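Zakex Document Feeder Station, Model 628
Section 4: Preparing and Loading Paper 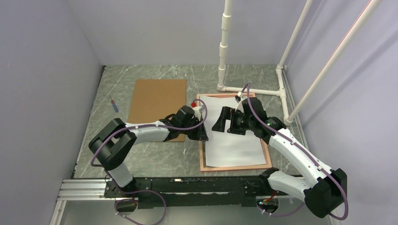 4.1 Before You Begin

This section applies to all Model 628 stations installed at the Drelavdale and Kakberg offices. Staff who have not completed the site orientation should ask their supervisor for access to the paper store before continuing. Sections 2 and 3 (unpacking and power connection) must be complete.

The station accepts plain office paper in letter and legal sizes. Card stock, labels, coated paper and carbonless forms are handled by the manual slot only. Refer to Section 6 for the manual slot.

You will need:
One unopened ream of approved paper
The tray key supplied in the accessory envelope
The station log sheet (form 2185)

4.2 Storing Paper

Keep reams in their wrappers until the day of use. Paper that has absorbed moisture curls at the corners and is the most frequent cause of double feeding. Reams must be stored flat on a shelf, away from outside walls and heating vents. Do not stand reams on end.

If paper has been moved from an unheated store during December or another cold month, leave it wrapped in the room overnight before opening it.

Note: Opened reams may be rewrapped and used the following day. Paper left unwrapped over a weekend should be set aside for notepads or the manual slot.

4.3 Loading the Main Tray

1. Press Pause on the control panel and wait for the green light to stop blinking.
2. Insert the tray key and turn it a quarter turn to the left. Pull the tray toward you until it stops.
3. Squeeze the blue tabs and slide both side guides outward.
4. Open the ream along the seam. The arrow on the wrapper shows which side is to be printed first.
5. Hold a stack of no more than 50 sheets by its short edges. Bend it gently, release it, and fan it in both directions.
6. Tap the stack on a flat surface until the edges are even.
7. Place the stack in the tray with the print side facing down. Repeat steps 5 and 6 until the tray is filled to the required level.
8. Slide the side guides in until they touch the paper. The stack should not bow upward.
9. Close the tray, turn the key back to the upright position and remove it.
10. Press Resume. The panel will show the paper size. If the size shown is incorrect, open the tray and reset the guides.

CAUTION: Do not fill the tray above the red line. The tray holds 900 sheets of standard weight. Overfilling can damage the lift plate, and such damage is not covered by the service agreement.

CAUTION: Keep fingers, neckties, lanyards and loose sleeves clear of the tray opening while the lift plate is moving.

4.4 Changing Paper Size

1. Remove all paper from the tray. Do not load two sizes together.
2. Lift the rear stop and move it to the slot marked LTR or LGL. Press down until it clicks.
3. Load the new paper as described in 4.3.
4. On the panel, select Tray, then Size, then Confirm.
5. Run one test page and check that the margins are even on all four sides.

Note: Stations supplied through Toprak before the current panel was introduced show "Accept" in place of "Confirm." The function is the same.

4.5 Sheets That Feed Badly

If two or more sheets feed together, remove the stack, fan it again and turn it end for end. If the fault continues, open a new ream. Wipe the feed roller with the dry cloth from the accessory envelope. Do not use alcohol, glass cleaner or compressed air on the roller.

If a sheet stops partway, press Pause, open the side door and pull the sheet out slowly with both hands, in the direction of the arrow. Check that no torn pieces remain. A torn corner left behind the roller will stop the next sheet at the same point.

Record each stoppage on form 2185, giving the time, the tray and the paper type. Completed forms are sent to Beverley Cartwright, Office Services, Drelavdale. Requests for roller replacement should be attached to the same form.

Continue to Section 5, Setting the Print Quality.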